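Fletbridge Display Works
Cell 6, flower handling (Haberkorn arm, Pluva wrist unit)
Monthly inspection checklist with comments, September

To be filled in by the setter before the first shift. Mark each line OK, ATTN or FAIL. Any FAIL stops the cell until it has been put right and signed off on the back sheet.

1. Before power on

1.1 Isolator locked off, key removed: OK
1.2 Emergency stops, gate and bench, free to move and not damaged: OK
1.3 Gate switch fixings tight: ATTN
Comment: lower screw had backed off half a turn. Tightened and paint-marked. Check again next month.
1.4 Air line and regulator, no leaks at the fittings: OK
1.5 Floor clear inside the guard line: OK
Comment: yellow tape is lifting by the gate. Not a trip hazard yet, but order a new roll.

2. Arm and wrist

2.1 Joint covers in place, no oil weeping: OK
2.2 Cable loop at the wrist clear of the guard at full reach: OK
2.3 Cable ties not cutting into the sleeve: ATTN
Comment: two replaced. Whoever fits them, please leave a finger's width of slack. The last set had been pulled down hard.
2.4 Wrist camera bracket tight, lens wiped with a dry cloth: OK
2.5 Brake hold test, five minutes with the arm out: OK

3. Gripper fingers

3.1 Finger screws to the mark on the torque card: OK
3.2 Fingers level with each other when open: OK
3.3 Gripping faces clean, no glue or fibre: ATTN
Comment: fibre on both faces. Cleaned with a soft brush. No solvent on these, it marks the petals afterwards.
3.4 Cycle counter read: 850 since last clean
Comment: limit is 2,000, so we are well inside it, but the red stems shed more than the others and I would clean at every inspection.

4. Work surface and stock

4.1 Surface wiped, no grit or wire ends: OK
4.2 Stems laid with the cut ends towards the gripper, heads away: OK
4.3 Stems not crossing: OK
4.4 Surface glare checked from the wrist camera with the lights on: ATTN

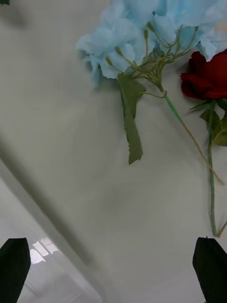 Comment on 4.4: the bright patches are at the near left, away from the stems, and did not upset the pick. If they move across to the stem side, turn the bench lamp before touching any camera settings. We lost a morning to that last time by doing it the other way round.

Thin wire stems need more care than the thick ones. They are harder for the camera to find against a pale surface, and they bend if a finger comes down on them. Straighten by hand and lay again, with the cell stopped and the gate open.

5. Slow speed checks

Run at reduced speed with the enable switch held. One person in charge of the switch and no one else inside the guard.

5.1 Approach height above the surface correct, no contact: OK
5.2 Stem between the fingers before they close: OK 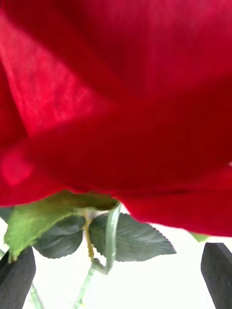

Item 5.2. Rose stem between the open fingers, below the bloom.

5.3 Fingers close on the stem only, no leaf trapped: ATTN
Comment: one leaf nipped in 17 picks. Leaves set low on the stem are the trouble. Pick point moved down a little and the run repeated with none trapped.
5.4 Grip released cleanly, stem does not stick: OK
5.5 Emergency stop pressed during a move, arm halts and stays halted after reset until restarted: OK
5.6 Gate opened during a move, same result: OK

6. Paperwork and spares

6.1 Program backup copied to the office drive: OK
6.2 Changed pick point written in the cell book: OK
6.3 Spare finger set in the drawer: FAIL
Comment: drawer empty. The set went to the Brostville site and has not come back. This one does not stop the cell, so I have let it run, but a set is to be ordered this week.

Carried over to next month: 1.3, floor tape, spare fingers.

Cell released for use at 07:40.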